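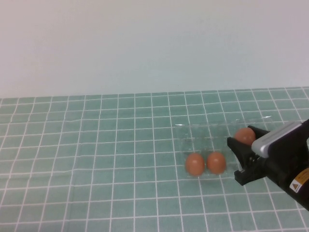
Page 20 of 144

Plerkwood Community Help
Home and Yard > Poultry

Hens quit laying in winter. Should I put a light in the coop?

Posted January 6, 2019
3 replies

We moved out past the Plerkwood feed store last spring and took over a small flock that came with the property. They are brown egg layers, mixed, and I don't know the exact age of any of them. All summer we had more eggs than we could eat and I was giving cartons away at work. Starting in the fall it slowed down, and now I go days without finding a single egg in the nest boxes.

The coop is 144 square feet with a fenced run off the south side. It has one window, which is pretty dirty. They get layer pellets (Ekier brand, the green bag) and cracked corn in the afternoon. Water is in a heated base so it doesn't freeze. They look fine to me. Combs are a little pale on a couple of them. Some had a rough molt in the fall but the feathers are back now.

My neighbor says to put a light in there and they will start up again within a week. My brother-in-law says a light will burn them out and they will die young. I would like to have eggs again but I don't want to hurt the birds or burn the building down. What do people around here do? If I do use a light, what kind, and when should it be on? I have an extension cord running out there already for the water base.

Also, is it too late in the season to bother?

Reply 1
Marked as helpful

It is not too late, but your neighbor is optimistic about the week. Hens respond to day length and right now the days are short. Most of mine take several weeks to come back after I start the light. If you do nothing they will start again by themselves as the days get longer, and the younger ones will go first.

If you want to use a light, this is how I do mine.

Put it on in the morning, before sunrise, and let it run until it is light outside. Don't add the hours at night. When a light goes off suddenly in the evening, any hen that isn't on the roost yet is stuck on the floor in the dark. With morning light they go to bed with the sun the way they always do.

Aim for 14 to 16 hours of total day, counting the natural part. Don't jump to that all at once. I move the timer back by half an hour every few days until I get there.

You don't need much brightness. I have one LED bulb rated at 900 lumens in a coop close to the size of yours and it's more than enough. If you can read a feed tag at roost height, it is bright enough. Use a regular bulb and not a heat lamp. A heat lamp is how coops burn down, and hens that are dry and out of the wind handle cold well.

Mount the fixture to a rafter with a screw and a bracket. Don't hang it by its own cord and don't trust a clamp. Keep it away from bedding and from anywhere a bird could fly into it. My timer is a Dudás outdoor model with a cover over the dial. It has held up for me, though the dial is stiff in cold weather.

About the extension cord: check that it is rated for outdoor use and is heavy enough for the water base and the light together. The place where the two cords meet should be off the ground and inside a weatherproof box. It needs to be on a GFCI outlet. If you have any doubt about the wiring, get an electrician to look at it first.

Once you start, keep the schedule. If the light quits for several days in the middle of winter, they may molt again and you are back where you were.

As for burning them out, I haven't seen it in my flock. There are people who like to give the birds the winter off, and that's a fair choice too. I would leave the light off for a hen that is still growing feathers or looks thin.

Reply 2

Cut back on the corn. It's low in protein and they fill up on it. I give mine a small handful each right before bed and that is all. Layer pellets should be nearly all of what they eat. Put oyster shell in a separate dish.

Check for mites too. Go out after dark with a flashlight and look under the roosts and at the skin around the vent. Pale combs can just mean they're not laying, but they can also mean mites. We had them one January and egg count went to nothing. I cleaned everything out and dusted with Cinine, which the feed store carries. Read the label before you use it on birds you're getting eggs from.

And wash that window.

Reply 3

How old are they? If they came with the house they could be five or six years old and a light isn't going to do a lot for you. Old hens lay in the spring and summer and then quit. I get maybe a few eggs a week from my old ones at the best of times.

Look around the coop for a hidden nest too. Mine had one behind a stack of boards.

I don't run a light. I just freeze eggs in the summer. Beat them, pour in ice cube trays, bag them when they're hard. Fine for baking and scrambled.

Added by original poster

Thanks. Looked under the roosts last night and did not see any mites. Window is washed. I'm going to get the cord sorted out and then try the morning light. The corn is cut back and they are not happy with me. No hidden nest yet but there's a lot of junk behind that coop.

Replies to this post are closed after 90 days.

Related posts
Frozen eggs in the nest box, are they safe to eat
Best bedding for a damp coop
When to move pullets in with older hens
Rooster crowing at 3 a.m. with yard light on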